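Notebook - collection rig, wrist view and teleop episodes

November, continuing from the previous page
Reading time: 4 min

Started 8:40. Henk had already done the joint zeroing, so I went straight to the recorder config. Zostano (the logger) is now on the branch that writes joint state and wrist video to the same file. Previously they were separate files joined by start time, and the offset between them wandered over a long session. Anything recorded under the old scheme stays in the archive but does not go into the training split until Kolbrún has re-aligned it.

Target for this block is 800 episodes, all teleoperated, all with the wrist stream on. Definition of an episode is unchanged: starts when the operator releases the hold pedal, ends on the second press. No trimming at the recorder. Idle frames at either end get cut in post by joint velocity threshold, and the threshold is stored with the dataset version so it can be redone.

Operators for the block are Chiến and Halfdan. I asked both to stop correcting small errors by resetting the episode. If a grasp slips and they recover, keep it. If a grasp slips and they can't recover, keep that too and press the fail key. The last set was far too clean and the policy trained on it had no idea what to do once it was a couple of centimetres off. Arnar disagrees on the fail episodes and wants them in a separate folder. Settled on a flag in the metadata, so either of us can filter.

Wrist camera checks

Exposure is locked now. Auto exposure was giving a brightness step every time the arm moved from a dark part of the view to a light one, and the step correlated with arm position closely enough that I would expect the network to use it. White balance locked as well. Focus is fixed and set for the grasp distance, so anything nearer the lens goes soft. Accepted.

What I had not thought through is how much of the view is the robot itself in the folded poses. I had assumed self-occlusion was a minor effect at the edges of the image. With the arm tucked in, very little of the surroundings is left.
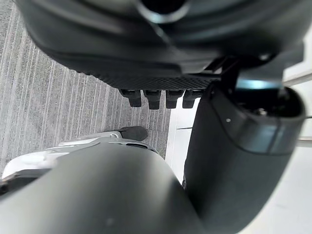 Wrist camera, mostly dark grey robot hardware. Striped carpet visible at left, white surface to the right.

Discussed with Kolbrún whether to mask the robot out before training. Her position is that the robot's own parts are useful signal, since their position in the image is a direct function of the joint angles and the network can cross-check one against the other. Mine is that they are redundant with the joint state we already feed in, and that they take up pixels we need for the workpiece. Neither of us has numbers. Agreed to train 2 policies on the same episodes, masked and unmasked, same seed and schedule, and compare on held-out starts.

The mask has to come from the kinematic model, which means the wrist camera extrinsics need to be better than they are. Current calibration is fine in the centre and drifts toward the corners. Henk will redo it with the larger board. Until then, no masked training.

Folded poses generally: I don't want them removed. The policy will pass through them at run time and should have seen them. But they shouldn't dominate either, and operators tend to pause there while they think about the next move. Proposal is to downsample any stretch where joint velocity stays under threshold for longer than a second, keeping the first and last frames. Arnar to implement in Orar alongside the existing trimming step.

Faults

- Recorder dropped frames twice before lunch. Both times the disk was also running the nightly copy, which had overrun. Copy moved to 19:00.
- Hold pedal bounces. One physical press was logged as two and produced a zero-length episode. Debounce added in software, pedal to be replaced.
- Operator arm has noticeable friction at the elbow, so slow motions come through as small steps. Visible in the position traces, worse in velocity. Smoothing the actions in post would hide it from us and teach the policy something the operator did not do. Would sooner fix the joint. Halfdan has the spare bearing.
- Clock on the logging machine was off by around 4 seconds. No effect within a file, but the episode names are wrong. Left as is, noted in the index.

To do

Henk: extrinsics, larger board.
Arnar: pause downsampling, fail flag in the loader.
Kolbrún: re-align the archived episodes, write up the mask comparison before anyone trains.
Me: check that exposure lock survives a power cycle. It did not on the old firmware.
Chiến to keep collecting through the afternoon on the unmodified setup. The pedal fix goes in between sessions and gets a new config number.

Stopped 17:15.

3 comments · 2 shares

Recent entries
Udport bench: cable routing at the elbow
Episode naming, second attempt
Vídalín gripper pads, wear after the first block
Zostano: one file or two
Orar loader notes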